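Project report - Desk Cable Study, part 2
Group Condarico (write-up: Omprakash Joshi)

What we wanted to know: do people in shared study rooms lose time to cables, and can a cheap clip rail fix it. Short answer, sort of.

Method. 7 desks in the Shakya room, two weeks in April, a paper log on each one. People wrote down every time they had to untangle, unplug or go looking for a cord. We got 190 entries. 51 were unreadable or just said "again", so those are out.
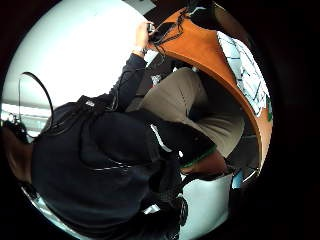 Biggest complaint was cables slipping over the back of the desk. Second was short cords - you stand up and everything comes with you. Didnt expect that one so high.

Rail prototype (we called it Jirholm) is a strip of beech with slots sawn in. Holds thin cables ok, thick ones pop out. Slots need to be deeper, we ran out of workshop time to recut.

Problems: log sheets went missing from two desks. Also no baseline week, our teacher already pointed this out.

Next: recut slots, try agian with a baseline week first. Budget table is in the appendix.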